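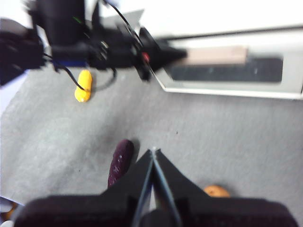 Joaquín Quezada has been hearing for years that people can fix the way they eat by planning their meals on the weekend. He bought the containers. He read two of the books. He now thinks most of it is nonsense, and he has a spreadsheet to back him up.

"I'm not against cooking ahead," he says. "I'm against being told it saves me 50 dollars a week when the person telling me has never looked at my receipts."

Quezada ran the kitchen at a school in Berkthorpe for a long stretch before he went over to teaching evening classes in household budgeting. We talked in the late afternoon, before one of those classes, and he kept getting up to move chairs. His argument is simple enough. Meal plans fall apart by the middle of the week, the food bought for them goes in the trash, and the household ends up spending what it spent before plus the cost of the guilt.

I told him I'd seen claims that a family could save 3,000 dollars a year. He laughed at that one.

"Compared to what? Compared to eating out every night? Then sure. Anybody can save 3,000 if you pick a stupid enough starting point."

His own figures come from his students, who write down what they buy and what they throw out for the length of the course. In February he went back through the old notebooks and found 97 that were complete enough to use. He's the first to say that this isn't science. People forget things, people lie a little, and anyone who signs up for a budgeting class is already worried about money. But he did expect the planners to waste less than the people who shopped day to day, and they didn't.

"They wasted about the same. Different stuff, though. The day-to-day people threw out bread. The planners threw out vegetables they had big ideas about."

I pushed back on this. My own house runs on a list stuck to the refrigerator, and I'd swear we waste less than we used to. Quezada asked how I knew. I said it felt that way. He wrote something down, and I didn't enjoy it much.

He's no kinder about the apps. The one most of his students turn up with is called Jirkel, which takes what's in your cupboard and suggests dinners. He tried it for a month. It told him to make a soup out of three things and then asked him to buy nine more.

"A dinner that uses up half an onion and costs you 14 dollars in other ingredients hasn't used up anything," he says. "You paid 14 dollars to feel good about an onion."

So what does he tell people to do? Less than they want to hear, it seems. He has them cook the same four or five dinners until they're bored, then swap one. He tells them to keep a short list of things that last and to shop for the rest when they need it.
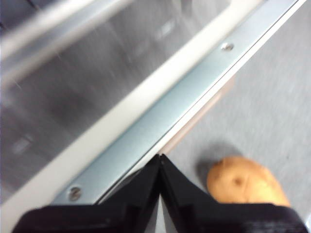 What's the first thing he would cut from a typical grocery list?

Bagged salad. He says it turned up in the thrown-out column more than anything else, usually unopened, and that a head of cabbage will do the same job for a week or two longer.

Not everyone he works with agrees. Noelia Sotomayor teaches the other half of the course and thinks he goes too far. She plans every dinner, has done it since her kids were small, and says the money was never the point for her.

"Joaquín thinks if it doesn't show up in a notebook it isn't real," she told me by phone. "At five o'clock I know what's for dinner. He can't put that in a column."

Quezada grants her this, a bit grudgingly. He says that's a fine reason and he wishes the books would give it. What bothers him is the sales pitch. He mentioned a talk in Corden where the speaker promised that one afternoon of chopping would give you back your week. There were nearly 1,000 people in the hall, he says, and at the back a table selling containers.

"Nobody asked how long the chopping took. I did it at home. It took me all afternoon, and then on the third day the peppers were slimy."

I asked if freezing would have solved it. He said it would for soup and beans, and he does freeze those. For peppers he'd rather just buy a pepper.

He was also doubtful about buying in bulk, which I had thought was safe ground. A big sack is cheap by the pound if you eat the whole sack. In a house with two people, he said, the last third of it goes soft or sprouts, and then you should do the math again with that part counted. Flour and rice he lets off. Oil he doesn't.

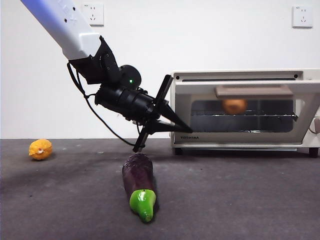

A toy eggplant and a green toy pepper. Real ones keep best somewhere cool.

By then his students had started to come in, one of them carrying a bag from Forsberg, the discount grocer down the street. Quezada looked at the bag and didn't comment. I asked if he still has the containers he bought.

"They're great," he said. "I keep screws in them."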